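Main page | Contents | Topics | Recent changes | Help

Simulation task acceptance (household manipulation)

Simulation task acceptance is the procedure by which a simulated household task is checked before it is used to train or score a robot control policy. It covers the scene, the robot model, the starting conditions, the success test and the records kept with each run. The most widely copied version is the Lorkby Guideline, first issued as a working draft and revised in July 2020. It is a voluntary document and carries no legal force. Laboratories that follow it state the revision they used and list any clauses they left out.

Background

Early household simulators were built by separate groups for their own use. A task such as "pick up the bottle" could mean lifting it by a few millimeters in one simulator and carrying it to another room in another. Results from two groups could not be compared, and a policy that did well in one kitchen often failed in a second kitchen for reasons unrelated to the task: a counter set at an odd height, a cabinet door with too much friction, a collision shape larger than the object drawn on the screen.

The Lorkby working group collected reports of such faults from member laboratories. Its first draft contained 58 clauses. The revised text has 46, several of the original ones having been merged or moved to an appendix on rendering. A companion checklist, Skisia, turns the clauses into yes-or-no items that a reviewer can complete without reading the full guideline.

Scope

The guideline applies to fixed and mobile robots with one or more arms working in simulated homes. It covers kitchens, laundry areas, living rooms and storage spaces. It does not cover simulated people, outdoor areas or tasks in which liquids must be modeled as fluids. Contact between the robot and a simulated person is left to other documents.

Scene requirements

Every scene has a written scene sheet. The sheet gives the room dimensions, the height of each work surface, and the range of motion of each door and drawer. Heights are measured from the floor to the top of the surface as the physics engine sees it. Where the visual surface and the collision surface differ by more than the stated tolerance, the scene is rejected.

Fixed objects must stay fixed. A reviewer loads the scene with no robot commands and lets it run for 400 simulation steps. Any object that drifts, sinks or shakes during this period is reported by name, and the scene goes back to its author. Small items placed on counters are the usual offenders, in particular thin flat items and items resting on a curved side.

Hinged doors receive separate treatment. A door may start open, closed or partly open, but the starting angle must be written on the scene sheet. A door that starts open counts as an obstacle for the full run, and the path planner or policy under test is not given its position unless the task sheet says so. 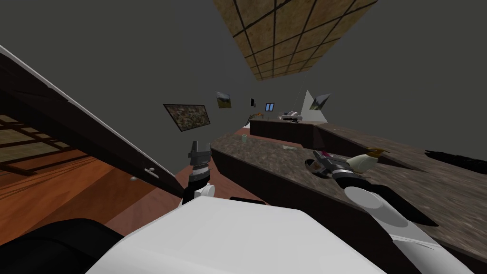

Clutter is permitted and in most tasks encouraged. The guideline separates task objects, which the robot is expected to move, from background objects, which it is expected to leave alone. Both kinds need mass, friction and collision data. A background object with no mass is treated as a defect even if no arm comes near it, on the grounds that a later task may reuse the scene.

Robot model requirements

The robot model must match the published joint limits, speed limits and payload of the machine it represents. Extra reach is the most common error. Self-collision has to be switched on for the whole run, including the start pose, and for two-armed robots the check includes arm against arm as well as arm against torso.

Grippers are tested alone before being tested on the robot. The test uses a set of plain blocks and cylinders, and a grasp passes if the object does not slip or pass through the fingers during a fixed hold. Grasp assistance — any method that attaches the object to the gripper by rule instead of by contact — is allowed, but results obtained with it are reported in a separate table.

Viewpoint and camera requirements

Cameras mounted on the robot move with it and may be tilted strongly with respect to the room. The guideline treats this as normal. It asks for three records: the mounting link, the pose of the camera relative to that link, and the field of view. A policy trained on images from one mount may not be scored on another without a note.

Parts of the robot's own body may block the camera. Reviewers do not hide the body to improve the view, as some older simulators did. Hidden bodies give the policy information that the real machine would not have, and training runs made in this way are marked non-conforming. Separate viewing cameras, used only by staff to inspect a run, are exempt from this clause but must be labeled so that their images do not enter the training set.

Success tests

A success test is a short piece of code that reads the state of the scene and returns pass or fail. Under the guideline it must be:

- written before any policy is trained on the task
- based on physical state, not on images
- held for a stated time, so that an object bouncing through the target area does not count
- accompanied by at least 9 hand-made cases that should fail

The last item was added after the Phetsri comparison, in which the same policies were scored with tests written by different groups. Several tests passed runs in which the object had been pushed off the counter. The Phetsri report recommended that authors of success tests and authors of policies be different people. The guideline adopted this as advice only, given the small size of many laboratories.

Records

Each run is stored with its random seed, simulator version, scene sheet, robot model version and full command log. A run that cannot be replayed from its record is removed from published totals. Failed runs are kept on the same terms as successful ones. Versions of the physics engine are not mixed inside one results table.

Criticism

The guideline has been criticized on two main points. The first is cost. Filling out a scene sheet by hand takes longer than building a simple scene, and groups that generate rooms automatically have asked for a sampling rule in place of full review. The second is that conformance says little about performance on real hardware. The Drarkbridge project, which ran conforming tasks on physical arms, reported that surface friction and lighting remained the main sources of mismatch even when every clause had been met. The working group replied that transfer to hardware was outside the scope of the revision and opened a separate topic on it.

See also

Acceptance testing; Collision model; Domain randomization; Mobile manipulator; Replay log

Contact the editors | Copyright and reuse terms | Back to top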